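# Subject line length and reopening behaviour in a small retail mailing

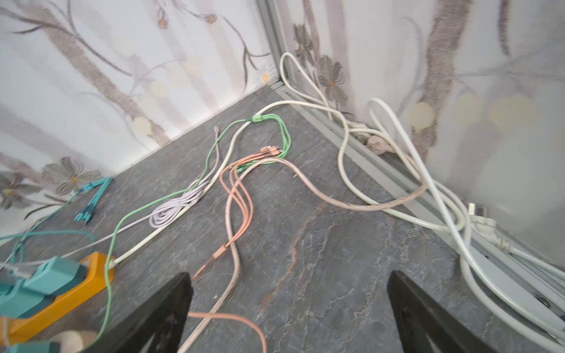
*Fig. 1. Stone-patterned surface against wallpaper with branch and daisy motifs.*

Group members: Pylyp Nazarenko, Valentyna Levchenko, Simão Lobo

## 1. Background

Zimen sells home furnishings from one shop and a website. It sends a promotional mailing every fortnight through the Weteo platform. The shop's marketing contact, Ottavio Mazza, asked whether shorter subject lines would raise the open rate. The group agreed to test this and added a second question: does a discount stated in the subject line change the click rate among people who open the message?

Earlier coursework on the module treated opens as a reliable measure. We do not. Several mail clients load images in advance, which records an open whether or not the message is read. Open rate is therefore used only to compare groups within the same send, and clicks are the main measure.

## 2. Method

The list was exported in October and cleaned before use. Addresses that had bounced twice were removed, as were duplicates that differed only in capital letters. Staff addresses were also taken out. What remained was sorted by sign-up date and dealt in turn into four groups, so that old and new subscribers were spread evenly.

| Group | Subject line | Discount stated |
|---|---|---|
| A | Short | No |
| B | Short | Yes |
| C | Long | No |
| D | Long | Yes |

"Short" was defined as no more than 13 characters, including spaces. "Long" had no upper limit but was kept under 100. The body text, sender name and send time were the same in all groups. Messages were released at 8 in the morning, the time Zimen already used.

Each group received 2 sends under these conditions. We had planned a third. It was dropped when the shop changed its delivery charges, as the new charges had to be mentioned in the body text and would have made the sends hard to compare.

Clicks were recorded with tagged links. A person who clicked more than once in the same message was counted once. Clicks on the unsubscribe link were logged separately.

## 3. Results

Groups A and B had a higher open rate than C and D in both sends. The gap was smaller in the second send. We cannot say whether this is a fading effect or ordinary variation.

The click rate did not follow the open rate. Group D had the highest share of clicks among openers, and Group A the lowest. Stating the discount was linked to more clicks at both lengths, and the difference was larger for the long subject lines.

Unsubscribes were low throughout and did not differ between groups in any way we could test.

## 4. Discussion

A short subject line without an offer seems to bring in openers who have little interest in buying. This would explain the position of Group A, though the data do not prove it. A long line with an offer tells the reader most of what the message contains, so those who open it have already made part of the decision.

Three limits should be noted:

- The list is small, and one shop's customers are not typical of retail in general.
- Thirteen characters is very tight. Some of the short lines read oddly – "New in: lamps" was the best of them – and the wording may have affected the result as much as the length.
- Weteo reports click times to the nearest hour, so we could not study how quickly people responded.

The platform's own automatic testing tool was not used. It moves later recipients to whichever version is ahead, and the groups would no longer have been equal in size.

## 5. Recommendations to the client

1. State the discount in the subject line whenever there is one.
2. Do not shorten subject lines for its own sake.
3. Judge mailings by clicks and orders, and keep open rate as a secondary figure.
4. Repeat the test after the delivery charges have settled, with a middle length added.

## 6. Division of work

Nazarenko cleaned the list and set up the groups. Levchenko wrote the subject lines and the body text. Lobo handled link tagging and the analysis. Yevhen Hladun read the draft and corrected an error in the table of groups.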